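Progress report to the Marell small grants program
Project: Bench rules for two-arm robot stations
January 31, 2021

Hi all, and thanks for the patience on this one. I know you were hoping for it in November, but I wanted to have the rules tested on a real bench before I wrote to you about them.

The draft is now 2 pages long, down from something nobody at Vastthorpe would have read. It covers what goes on the cloth before the arms are enabled, where the arms rest, when hands are allowed in, and what gets written in the log. We've run 600 trials under it so far, out of the 2,000 we promised you, and the Plivance team has started using the same log sheet, which makes me very happy!

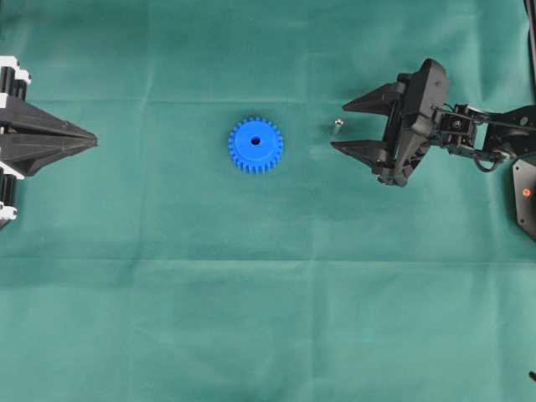
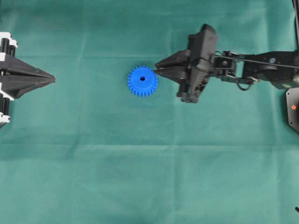

The part I've fought with most is the rule on small parts. My first version only said "keep the work area clear," and everyone took that to mean something different. The new wording says every item on the cloth has to be named in the log line for that trial -- so a blue gear alone is one entry, and a blue gear with a screw lying beside it is another, and you can't file them under the same heading. Folks grumbled at first (I grumbled too), but it's made the logs much easier to compare. I also added that an arm counts as live whenever its indicator light is on, moving or still, and hands stay outside the reach line until it's off.

Money is fine. We've spent $1,209 of the equipment line, mostly on spare cloths, tape for the reach lines and a second stop button so there's one on each side of the bench. I'd like to move what's left of the travel line into printing and laminating, if that's okay with you.

Still open: the Jacobs bench has a different table height, and our reach line doesn't carry over cleanly. I'm going over there with a tape measure and will send you the revised page once it's done. The remaining trials will run under that version.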